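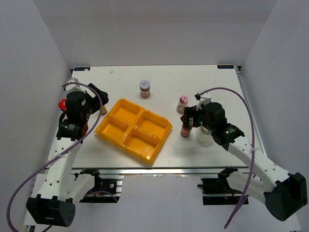 Divided tray, two by two, empty.

Subject: Re: [temper-list] Dry sieving the Sudstead sand, losses and poor repeats

On Friday a list member wrote:
> We are splitting the Sudstead bank sand for temper tests and can't get
> the same split twice. The stack is No. 8, 16, 60 and 100 over a pan, on
> the Wirell shaker. The coarse end repeats well. The amount held on the
> No. 60 moves around from run to run, and whatever it gains, the No. 100
> and the pan lose. Total weight after sieving is also lower than what we
> put in. Samples are air dried on paper in the shed. Is the shaker at
> fault, or should we be washing this stuff first?
>
> Also, how are people keeping the fractions apart before weighing? We
> tipped one back into another last week and had to start over.

I would not blame the shaker yet. The pattern you describe is what clay coatings and damp do. Fine grains stick to each other and to the coarser grains, ride on the No. 60, and let go or don't depending on how dry the sample was that day. The coarse sieves hardly notice.

Air drying in a shed is not a fixed condition. Dry in an oven until two weighings in a row agree, cool with a lid on, then sieve. If the split settles down after that, moisture was most of it. If it doesn't, go on to washing.

To check for clay, take a spoonful of what was held on the No. 60, put it in a jar of clean water and swirl. Cloudy water that stays cloudy means you are weighing clay as sand. The Sesby sand did this badly. It looked clean when dry, and the jar was still brown the next morning. Wash over the No. 100 with a gentle stream, catch what goes through in a bucket, dry both parts, and sieve only the part held on the mesh. The washed-out material gets dried, weighed and reported on its own line. Don't add it to the pan without saying so, or your numbers can't be compared with anybody who sieved unwashed.

On loading: the No. 60 is probably overloaded too. There is a big gap between 16 and 60, and in a bank sand most of the sample falls in it. When the bed on one mesh gets thick, the grains on top never reach the wire. Try half the charge and run it as two lots. Adding a sieve between the two would be better if you can borrow one, and it would also tell you something about the medium grains, where the current stack is blind.

Shaking time: run, weigh what is on each mesh, put the stack back, run again for a short period and reweigh. When the second run moves next to nothing, the first was long enough. Use that time for every sample from the same bank. The Wirell timer is fine for this, but check the clamp bars. Ours worked loose and the top sieves were rocking instead of shaking.

Lost weight has the usual causes. Near-size grains wedged in the mesh are the main one. Turn the sieve over and brush the underside, soft brush only on the 60 and 100, and never push grains through with a finger. A stretched opening in the No. 100 will ruin everything after it. Hold it up to a lamp and look for bright spots. Dust going out between the frames is the other cause, so wipe the rims before stacking.

As for keeping fractions apart, I use a divided plastic tray with one compartment for each mesh, and the pan fraction goes in a lidded tin, as it blows about. Slips with the mesh number go in before the sand does. Weigh from the coarse end down and don't return anything to a compartment after weighing. Sand goes straight into a marked bag.

One request for the spreadsheet. The Muñoz template asks for percent passing, and several people have been filling in percent retained. Both columns look believable until they are plotted. Please put in raw weights, including the starting dry weight, and let the sheet do the rest. Don't scale the results up to 100 percent to hide the loss. Leave the loss visible.

If you still see the No. 60 wandering after oven drying and a half charge, post the raw weights from the repeat runs and say which were washed.

--
temper-list: raw materials, clay bodies, testing
To leave the list, send a blank message with "unsubscribe" in the subject.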